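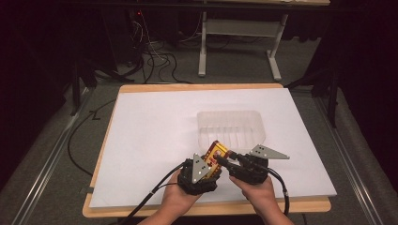
Fri 9 July

Second plating run on the Tosano agate slices, 19 pieces, crescent cut. Edges masked with the thinner lacquer this time. Gold took evenly on 15, the other 4 have bare spots near the drill hole where the conductive paint was thin. Stripped those and put them back in the tray for repainting.

Bails from Rosby are too narrow for the thick slices. Opened one with the round-nose pliers and it marked the finish. Asked them for the next size up, order 1881.

Blue dye on the June batch still comes off on a cloth with acetone. Water and soap are fine. Keep those away from the lacquer remover and mark the bag.

Stock after today: 564 blanks, mostly gray and brown. Vivavska want matched pairs for earrings, so sort by banding before drilling any more.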